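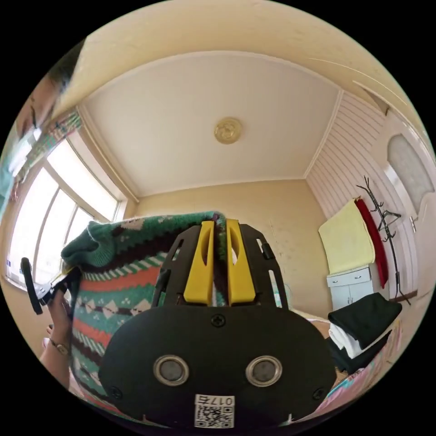
Fotstead is a small studio for cartoons and humorous illustration. We draw single-panel jokes, short strips and greeting cards, and we sell them to magazines, newsletters and companies who want something lighter on the page. Most of our jokes begin with ordinary things at home. A knitted sweater, for example, has already given us a whole series, where the sweater complains about its owner and the owner never listens. We like such subjects because the reader needs no explanation before the joke.

How we started
The studio was opened by Isabelle Paquette and Hammad Butt. Isabelle was drawing for a gardening newsletter and Hammad was writing captions for her in the evenings, first for fun and later for a small payment. Their first strip together was called Bedstead and it was about a couple who discuss everything before sleeping. It is still running today. Up to now we have published 876 drawings, and we keep a scan of each one, also of those which we do not like so much anymore.

How we work
Isabelle draws with ink on paper and adds the color later on the computer. Hammad writes the words and makes them shorter, then shorter again. Every October we look through our old notebooks, where we have around 3444 ideas written down, and we choose the ones that deserve a second chance. Many of them are only a few words, such as "wolf at the tailor" or "very polite ghost".
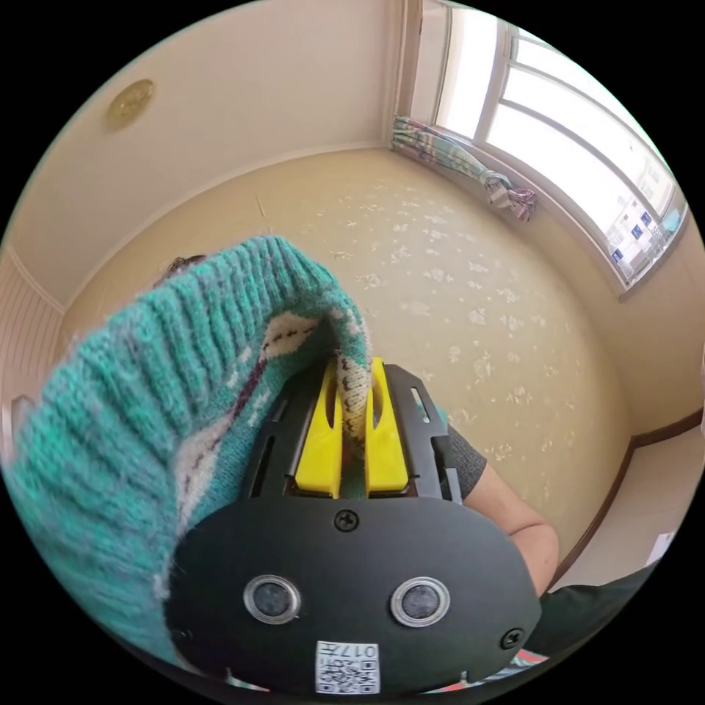 Our regular series
Bedstead: the couple who cannot fall asleep.
Bakker: a baker who gives advice that was not requested.
Medico: a village doctor and his patients, who know everything better.

Using our cartoons
You may order a cartoon from our archive or ask us for a new one. For a new drawing we send you 3 pencil sketches and you select one. Please tell us where it will be printed and in which size, so we can prepare the right file. We do not draw jokes about private persons, even if they are your good friends and it is their birthday.

Contact
Please write to us through the form on this website. Isabelle answers questions about prices and permissions, and Hammad answers the rest. We usually reply in the morning, before 10.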